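Ollow racegoers' group asks Lomberg to show its numbers before summer meetings move to evenings

OLLOW, 26 March 2019 – The Ollow Racegoers' Association today called on Lomberg, the company that runs Ollow racetrack, to hold off on its plan to move the June meetings to evening starts until it publishes the study the plan is said to rest on.

Lomberg told season ticket holders this month that later first races would bring in "a new audience" and that the change was backed by research from the consulting firm Pfeiffer. The association has asked for that research twice. It received a two-page summary with no attendance figures, no costs and no mention of how anyone without a car is supposed to get home.

"We have been promised a new audience before," said Tiina Riihimäki, who chairs the association. "We were promised one when the family enclosure went in, and again when the family enclosure came out. If there is a study, let people read it. If it says what Lomberg claims, we'll say so in public and go buy our tickets."

The association does not oppose evening racing as such. Many of its members go to evening cards at other tracks and enjoy them. Its doubts are about Ollow, where the last bus leaves the main gate 30 minutes after the proposed time of the final race, and where the far parking lot has no lighting past the second row. Anyone who has tried to leave after a feature race knows how long the line at the gate gets. Lomberg's summary says that transportation "will be kept under review," a phrase that also appeared in its plans for last season and led to no changes that members could find.

There is also the track itself. The back straight dries out fast in a warm June, and watering is now done in the late afternoon, after the horses have gone. Under the new schedule that would be the middle of the card. Trainers who spoke to the association want to know when the watering will happen and who will decide how much. They have not been told.

The association sent a short survey to its members after the announcement, and 101 of them replied. Most said they would come to fewer meetings under the new times, and the reason they gave most often was the trip home. The association accepts that its own members are not a fair sample of everyone who might go racing on a summer night. It would point out that it has at least said who it asked.

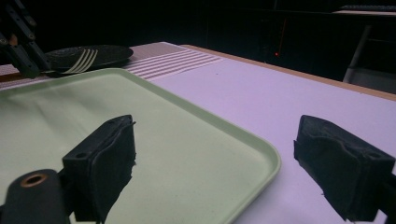

Lomberg has also said that the evening meetings will be paid for in part by a new sponsor, Hirnelance, whose name would be added to the feature race. The length of that deal has not been given. Savvas Kyriakidis, the association's secretary, said members had seen sponsors come and go and would like to know what happens to prize money if this one leaves after a single summer.

"Small owners plan a year ahead," Kyriakidis said. "They're being told the purses will be better. Better than what, and for how long? I put that to Lomberg in writing and got back a brochure."

The association is asking Lomberg for the full Pfeiffer study, a written agreement with the bus company covering every evening meeting, lighting in the far lot before the first of them, and the terms of the prize money for this season and next. It has offered to meet the company at any time and has suggested that the meeting be open to season ticket holders – so far without a reply.

Season tickets for the summer went on sale with the old start times printed on them. Lomberg has not said whether holders who can't attend in the evening will be able to get a refund, and the association advises members to keep their receipts.

About the Ollow Racegoers' Association

The association represents people who pay to go racing at Ollow. It is funded by member dues and takes no money from the track, its sponsors or any bookmaker.

Press contact: Savvas Kyriakidis, Secretary, Ollow Racegoers' Association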